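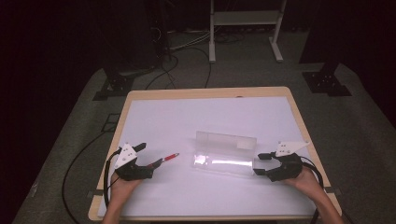 One student wrote after last week's session that a clear box is the worst thing to store markers in, as the lid slides off center and the pens end up at one end. Fair point, and it comes up again in section 2.

Course handout, unit 6: Putting small things away
Filed under: Home & Workspace, Handouts
3 min read

1. The surface
Work on a plain, light surface. A white board laid over a table works well for this. Leave the middle free for the container and keep the pens to one side until you need them.

2. The container
A long, narrow box suits markers. Measure the inside, not the outside - acrylic walls take up more room than people expect. Take the lid off completely before you start filling. A lid left half on catches pen clips.

The Trirnine box on the materials list is long enough for standard markers. The Cledix one is shorter and better for clips and erasers.

3. Placing the pen
Hold the marker flat, in line with the long side of the box. Lower it in level. Caps all face the same way, left in this course. Dry pens go in the trash first, so test each one on scrap paper.

4. For next time
Bring one drawer's worth of supplies from home. Sort by use, then by size. Color comes last. Read the Hasemov chapter on drawers up to the part on dividers. The August group will do this unit in the Hoàng room, same handout.

6 comments
106 shares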